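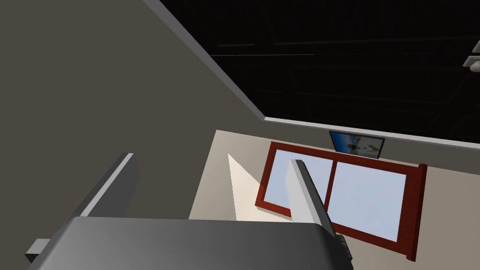
Does the policy still need both wrist streams while the arms are travelling? For the travel phase it does about as well on the head camera alone, and the wrist streams only start to pay near contact.

January, notebook, Bramunwood room set. Continues from the masking entry.

Recap of the method. Three streams go into the policy: head, left wrist, right wrist. The baseline encodes all three at every step and concatenates. The gated version computes a cheap texture score on each wrist frame (mean gradient magnitude over the region outside the gripper mask) and swaps the encoding for a learned null token when the score falls under a threshold. Nothing else changes. Same demonstrations, same seed list, same number of training steps.

Results on Bramunwood, 80 rollouts per condition:
baseline, all streams on: 42 successes
gated: 62 successes

Larger than I expected. I reran the evaluation from a clean checkout on the Devbridge machine and got identical counts, so at least it is deterministic.

The gate has an obvious weak point. A wrist camera tilted up at the walls can pick up the window frame, the television and the ceiling trim, all strong edges and all irrelevant to the grasp. The score passes such a frame as informative.
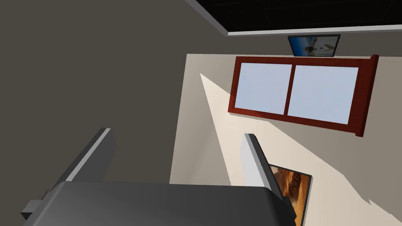

Burgi Pichler thinks the score should be replaced by a depth test: if no surface lies within reach of the fingertips, null the stream, whatever the texture. Her objection to texture is that it will behave differently in every room, and that we will end up tuning the threshold per set.

Fair. I had kept off depth since the real arms at Dretstead have no wrist depth, but a rendered depth label could train a small classifier that runs on colour only. Added to the list.

Checked the null rate by phase. In travel the gate closes for most steps on plain walls and stays open on the window wall, as above. In the approach phase it is nearly always open. The head stream carries the doorway, the floor and both arms at steep roll, and that roll is a separate problem.
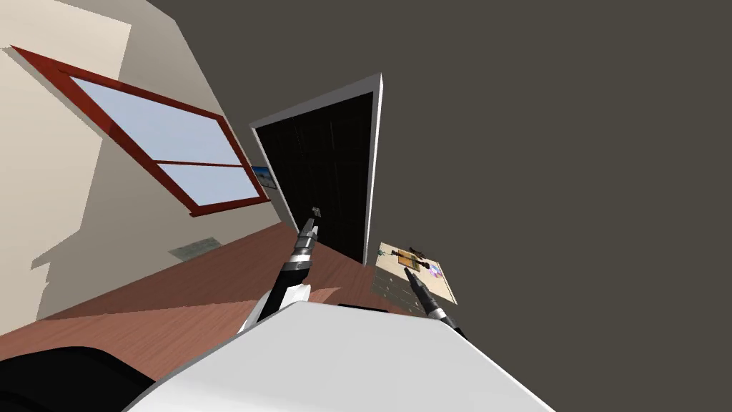 I tried levelling the head frames before encoding, using the simulator pose. No measurable gain on the gated policy, a small gain on the baseline. Left it off - one more thing to calibrate later.

Failures in the gated condition, read from the logs:
- gate flickering open and shut near the threshold, arm hesitates, episode times out
- gate shut during a late approach against a plain surface
- ordinary missed grasps, same as baseline

For the first I will add hysteresis with two thresholds. The second is the more serious one. A frame with open fingers and flat taupe behind them scores near zero, and the score cannot tell a far wall from a near one. 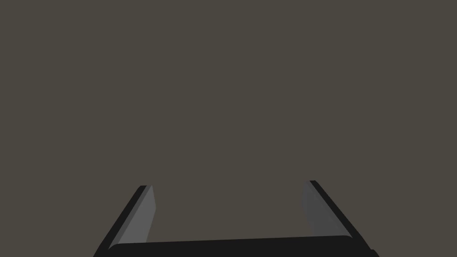
To do

Depth-label classifier, colour input only, trained on the Hopkin rooms and tested on Bramunwood.
Hysteresis on the existing gate, same 80 seeds.
Log the gate state per step next to the joint targets. At present it has to be recomputed from the frames, and that takes most of an afternoon.
Ask Burgi for her list of rooms with patterned walls.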